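**From:** Reinhold Wegener
**To:** play-kitchen list
**Subject:** Re: Packing order and part names for the Skevby set

Helmut, replies to your points follow in your order. I had the set laid out on the white table in May and used it to check the draft sheet.

> On the packing sheet, Helmut Eichhorn wrote:
>
> The sheet for the Skevby set gives 17 lines, but the names are inconsistent between the lid label and the loan form. "Cup" and "mug" are used for the same part in one place and for different parts in another. The dishes are listed by size and the food by color, so a borrower has to read the sheet twice to find anything.
>
> I also propose that round items stop being listed as "loose." The last return had them under the colander and the lid would not close. Can someone with the set in front of them confirm a packing order?

**1. Part names**

I agree that the names need fixing. A part with a handle is a mug. A part without one is a cup or a bowl, and the sheet should pick one word and keep it. Color comes first in the name, then the part: green mug, blue bowl, black cup.

Translucent parts need the word "translucent" on the sheet. There is a translucent green cup and a translucent green square tile, and the set has other greens that are easy to mix up with them when the list is read out over the phone.

The plate is the other problem. The form says "purple dish." It is oval and closer to lavender, with a thin gray rim, and I have entered it as "plate, lavender, large." It is the widest flat item and decides the size of the bottom layer.

The sheet should also say where to look. Anything cylindrical rolls, and two black cups had ended up on their sides on the carpet next to the table, along with the tile and a small green cylinder. I have added a line at the bottom of the form: "Check floor before closing."
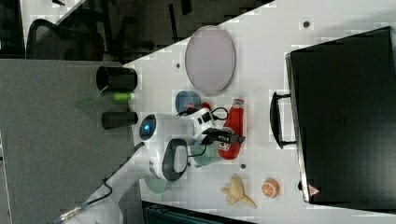 Lutz Lenz objects that a floor check belongs on the borrower's card and has no place on the packing form, as the form is filled in at our end and the card travels with the set. He would also like "bowl" dropped for anything that fits inside another bowl, and "nesting cup" used throughout.

On the first point I will follow Lutz. The line moves to the card. On the second I would keep "bowl." Borrowers know the word, and "nesting cup" invites them to force parts together that don't nest.

**2. Food parts**

List these by food, then by state:

- banana, peeled
- orange, half
- strawberry

The old form had "yellow fruit" and "orange fruit (cut)." Neither helps when a replacement has to be ordered from Dreßler, who file their spare parts by name.

Small food should go in a small container before it goes in the box. The strawberry fits in the blue cup with room to spare. Tomatoes and similar can share it if the lid closes flat.

**3. Bottle**

The red squeeze bottle with the white cap goes in on its side. Upright it is too tall for the Lodmont box. Please enter it as "bottle, red, white cap" and leave out what it is supposed to contain. Ubaldo Ruggiero had it down as ketchup and the Ladano branch had it down as sauce, and it was reported missing twice under two names.

**4. Colander**

The mint-green colander is the awkward one. It is oval, perforated, and has a handle tab at one end. If the tab faces the long wall of the box, the lid binds. Turn the tab toward a short wall. Do not use the colander as a tray for small food, since pieces get pressed against the holes when plates are stacked on top. 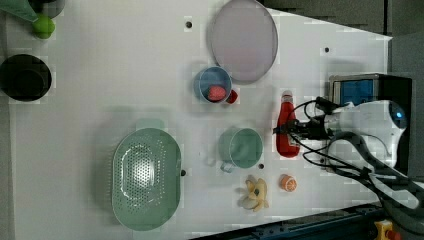
*Fig. 2. Colander, mug and small parts on the table, plate at the far end.*

**5. Packing order**

1. Plate, flat on the bottom.
2. Colander on the plate, tab toward the short wall.
3. Bowls, then mug, open side up.
4. Bottle along the long wall.
5. Small food in the blue cup, remaining food in the gaps.
6. Balls last, inside a bowl.
7. Tile down the side.

My scale gave 558 g for the dishes without food. I would print that on the form as a check value. Finn Kuhlmann asked whether to weigh the food too. I would skip it until the replacement pieces are in.

Please send corrections to the part names before the form is reprinted. The packing order can still change after that, as it is on a separate sheet.

Reinhold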